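**Bed sheet** (also *under-sheet*, *bottom sheet*, and in my gran's house just "the linen", whatever it was made of)

A bed sheet is a flat piece of cloth that goes between you and the mattress, and that's the short version. I've been keeping this wiki's household pages for a while now and this one has grown more than any other, mostly my own doing, so do feel free to trim it if you've got an account.

## Where the word comes from

"Sheet" is an old English word for a piece of cloth, and for a long time it could mean a sail cover, a shroud or something you threw over the furniture. The bed meaning won out slowly. You still get the older sense in "dust sheet", and I rather like that the two now live in the same cupboard (in my house they've swapped jobs more than once!).

## Flat and fitted

The flat sheet is the old one: a plain rectangle, hemmed at the ends, tucked under all the way round. The fitted sheet has gathered corners with elastic in them, and it's a twentieth-century idea. People have strong feelings about this. I grew up with flat sheets and proper folded corners, and I can still do one in the dark, but I sleep on fitted now and I'm not going back.

The trouble with fitted sheets is depth. Mattresses have got thicker over the years and the pockets haven't always kept up, so you get one corner pinging off at three in the morning. Measure the side of the mattress before you buy, and include the topper if you've got one. I didn't, and I own two very nice sheets that fit nothing.

## Cloth

Cotton is the usual choice. Within cotton there are two weaves you'll see on nearly every packet. Percale is a plain one-over, one-under weave and feels crisp and cool, a bit like a shirt. Sateen floats several threads over at a time, so it's smoother and has a slight shine, and it hangs heavier too. Linen is made from flax, costs more, creases if you so much as look at it, and gets softer for years. Flannelette is brushed cotton and is what I put on in the last week of September whether the weather agrees or not. 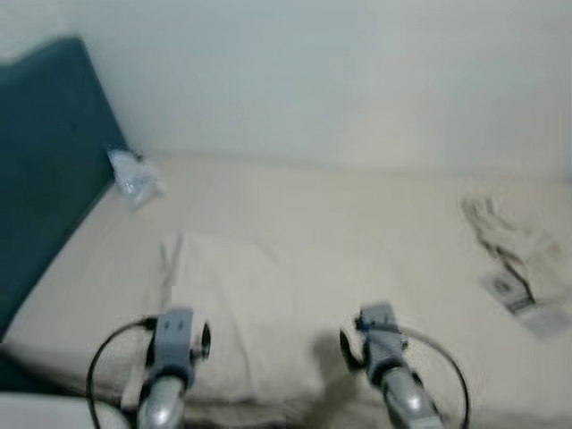 Polyester blends dry fastest and need the least ironing, and they're what you'll find in a lot of rented rooms. They do tend to bobble. I had a set from a shop on Trisomgate that bobbled so badly it was like lying on toast crumbs, and it had only been through the wash a handful of times.

## Thread count

Thread count is the number of threads in a square inch of cloth, lengthways and crossways added together. It sounds like a score and shops treat it as one, but it only tells you so much. Some makers twist several thin strands together and count every strand, which is how you end up with packets claiming 500 for something that feels like a tea towel. A good percale at half that can be lovely. Gunnel Åberg, who has added a lot to our weaving pages, argues that the length of the cotton fibre matters far more, and after buying the wrong thing often enough I'm with her.

## Washing

Most white and pale cotton will stand 60 degrees. I do mine at 40 most weeks and save the hot wash for when somebody's been ill. Go easy on fabric softener, as it leaves a coating and the cloth stops soaking things up properly. Dry outside if you can, pegged by the hem, and fold while there's still a bit of warmth in it.

As for how often, once a week is the advice I was raised on. Thursday was sheet day at ours and I've kept it.

## Folding a fitted sheet

Put a hand in each of two corners, bring them together, and flip one over the other so they nest. Do the same with the other pair. Lay it on the bed, square up the edges as best you can, and fold in thirds. Mine never comes out as a neat rectangle, more of a parcel, but it stacks.

## Old sheets

When the middle wore thin, people used to cut a sheet down its length and sew the outside edges together to make a new middle. This was called "sides to middle" and it gave you a seam right under your back. Linnea Halvorsen has promised a separate page on it with a diagram.

## See also

- Bolster
- Counterpane
- Hospital corner
- Valance (needs work, I've only done the first paragraph)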